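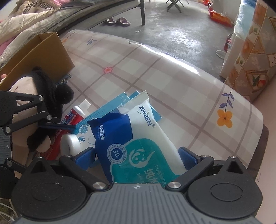
House Rules

A 23-page booklet is changing how people teach robots to do chores, and it starts with taking off your shoes

The first page of the Rasdale Handbook has one sentence on it, in large type: "You are a guest." I have read a lot of technical standards over the years, and I can't think of another one that opens like that. Most start with a scope clause. A few start with a list of other documents you should have read already. The Rasdale people start at the front door, and once you've spent a day or two with them you see why they couldn't have started anywhere else.

Their subject is home recording. A person goes into somebody's kitchen or bedroom with a pair of hand-held grippers, one for each hand, each with its own camera, and does ordinary chores with them: clears a table, packs a box, puts the small stuff away. The recordings go off to train robot arms. No robot ever comes to the house. It's a wonderfully simple way to work, and it has grown so fast that for a long time every team made up its own manners as it went along.

"Everybody had a method," says Marisa Monti, who edits the handbook. "Some of them were even written down!"

Monti ran collection crews for Zendolik before she moved over to the handbook full time. In her first year she had crews in 300 homes, and what she remembers best is the arguments. Do you straighten the room before you record? If a package slips out of the jaws, do you stop, or pick it up and carry on? Do you ask before you move somebody's slippers? Two crews on the same street would answer differently, and both would be sure.

Version one, a stapled packet she put together in March two years ago, had nine rules. The current edition has 36.

Leave the mess alone

If you read only one section, make it section two, "The Room as Found." I love this section. It says that a collector may remove anything dangerous and anything private, and after that must leave the room the way the household keeps it. No wiping down the table. No swapping the shiny tablecloth for a plain one. No turning the labels to face the cameras.

The pull in the other direction is strong, and I felt it myself. Monti let me try a session at the practice apartment in Morin, with a table full of drugstore odds and ends, and the very first thing I did was push everything into a neat row. I didn't even notice I'd done it. She made me put it all back, which was harder than it sounds, because once you have seen a heap of things as a heap you start arranging it to look messy. (The handbook has a line for this too: "Do not decorate with disorder." Staged clutter, Monti says, always has too much air in it.)

What a machine learns from tidy tables is how to handle tidy tables. Real ones have things lying half on top of other things. A soft packet sags over the corner of a box and changes shape when you pinch it. A tube rolls. A glossy cloth throws back a long stripe of light that wanders as the camera moves, and a patterned one is covered in printed flowers that a vision system has to learn are flat. All of that belongs in the recording. Rule 8 puts it in five words: "The hard part stays in."

There are limits, and they're sensible ones. Medicine goes away before the cameras come out. So do letters, bank cards, ID and anything with a child's name on it. Family photographs get covered or moved, and it's the resident who moves them. Product labels can stay. And the check covers everything the cameras might catch, all the way to the far wall, with the under-the-bed view included. Wide lenses see a great deal more than the person holding them does, and new collectors are always startled by how much of a room ends up in a recording of one small table.

Two hands, one table

Section four deals with grippers, and the bits about working two-handed are the ones crews quote to each other. The idea is that each hand has a job at every moment, even if the job is waiting. The waiting hand stays open, stays in sight of the other camera when it can, and stays off the goods. It doesn't hover over the object being grasped, and it doesn't drum on the table. You'd be surprised how many of us drum.

Then there's approach. Open the jaws before you get there. Come in at a pace that a motor could match. Set the pads on either side of the thing, close until it's held, and lift. The handbook is very firm about squeezing: soft packages are to be gripped only as hard as it takes to carry them, and if the wrapper crackles you have gone past that point. I went past that point a lot. My wrists wanted to do everything in one quick scoop, the way you'd grab a snack off a counter, and on playback you could see a person being clever where a machine would have needed three separate moves.

"People are too good at this," Monti told me, cheerfully, while I tried for the sixth time to pick up a flat box by its edge. "You have to let yourself be a bit slow."

Before each session comes the marker check. The small black-and-white marks on the gripper bodies help the software work out where everything is, and a thumb smear or a scrap of tape over one of them can spoil a whole afternoon. The check takes less than a minute: wipe, look, show each gripper to the other one's camera, open and close the jaws all the way. Cables get looked at as well. A loose loop that snags on a chair back is, according to Rasdale's incident log, the most common way for a session to end early.

Keep the fumbles

Here is where the handbook parts company with how a lot of crews were trained. The old habit was to throw away any recording in which something went wrong. Drop the toothpaste, delete the take. When Monti's team went back through one season's rejected recordings, they pulled 2483 of them for a second look, and she describes the weeks that followed as the most fun she has had at work. Things slid, tipped and rolled under other things. And again and again the collector recovered: shifted the grip, used the second hand to steady a corner, nudged the object somewhere easier and tried once more.

Those recoveries are just what a robot needs to see, and they'd been going in the trash. Rule 19 now says that a fumble followed by an honest recovery is kept and labeled as such. A fumble followed by the collector reaching in with bare fingers is labeled too, and kept in a separate set. The only takes that get deleted on the spot are those that caught something private, and those the resident asks to have deleted.

That last one has teeth. The resident can ask at any time during the visit, doesn't have to say why, and gets to watch it happen. Crews using the Kaka logging app have a button for it on the main screen, same size as the record button. Monti fought for the size.

The part with the consent forms

I was expecting to skim this section and ended up reading it twice. The form is a single page in the resident's own language, and the collector reads it aloud. It says what will be recorded, which room, for how long, who gets it, and how to pull out later. Every adult in the home signs, including the one who is asleep in the next room and has to be waited for. If someone walks in halfway through, the grippers go down on the table and the recording pauses until that person has heard the same page.

Payment is settled before the visit and doesn't depend on how many usable takes come out of it. Crews used to be paid by the take, and so, in some places, were households. Monti thinks that one habit did more harm to the recordings than any camera fault. People rushed. They repeated the easy grasp and skipped the awkward one. They said yes to one more hour when they wanted their table back.

There are smaller rules here that I found rather lovely. Carry your own power strip. Ask where you may stand. Don't comment on what you find. Put each thing back where it was, and if you can't remember where it was, ask. Rule 31 says to thank the household by name, and Monti keeps getting letters from engineers wanting to know whether that can really be called a rule.

Is anybody following it?

More than I'd guessed. The handbook is voluntary, with no seal or certificate, and Rasdale says it has no wish to start handing those out. Zendolik has adopted it whole. Other outfits have taken the parts they like, usually the marker check and the fumble labels, and left the slower parts on the shelf. Waiting for a sleeping housemate costs money. So does sending a crew home when the resident has changed her mind at the door, and the handbook says to pay her anyway.

The complaints I heard from collectors were mostly practical. Section two doesn't say enough about pets. The labeling scheme has too many kinds of "partial success," and two people will pick two different ones for the same take. One collector in Morin wants a clear ruling on plush toys, which shed fluff onto the fingertip pads and have to be picked off between takes. Monti has all of this in a folder. She showed me the draft wording for the pads, which at that point had been crossed out and rewritten four times.

The next edition comes out on October 27, 2026. It will have a proper chapter on cats.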